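4.2 Failure during the approach phase

In total we recorded 276 trials with the Kidell controller, and 20 of them ended in a protective stop. We first suspected the grasp planner, but the log files showed a different cause. In nearly all of these trials the stop came before the fingers closed, while the arm was still moving down to the small white block. 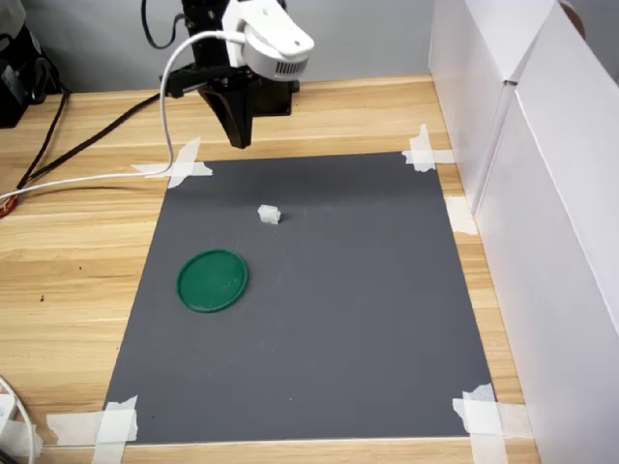 Figure 4. Workspace with the gripper above the mat, the white block and the green lid.

The force estimate of the wrist joint had an offset which grew when the arm turned to the left. We believe that the camera cable was pulling on its housing in these poses. The controller understood this pull as a contact with the table and stopped the motion, as the safety rule demands. Bañuelos reported a similar fault in the Lovumia setup, where the cable was fixed at two points of the arm.

We did not raise the force limit, although this would remove most of the false stops. A higher limit also delays the reaction to a real collision. Instead, the offset is now measured again before each descent, with the arm at rest.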